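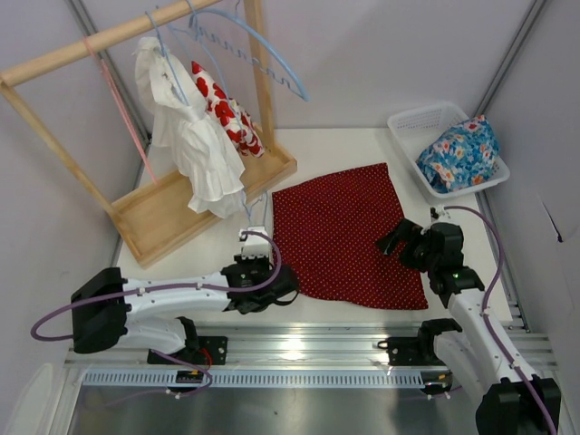
Wanted: People to Out-Fold a Robot

The Gresance study at Bustholm needs participants this November. Our paper claims that two arms trained on 2000 demonstrations handle clothes better when the training data includes the fumbles. Reviewers asked how people do. Fair enough.

You'll teleoperate the arms for one session of 4 hours, with breaks and passable coffee. The garments are ours and have seen worse than you.
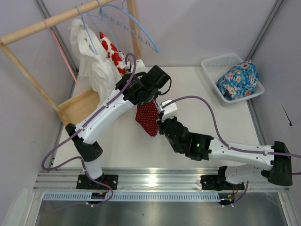

Radance Pangilinan
Study Coordinator

No experience required. If you iron for pleasure, tell us, as we have a separate group for that. You need two working hands and some patience with hangers. Pay is $174, plus $10 for travel. Apply through the Bustholm participant page.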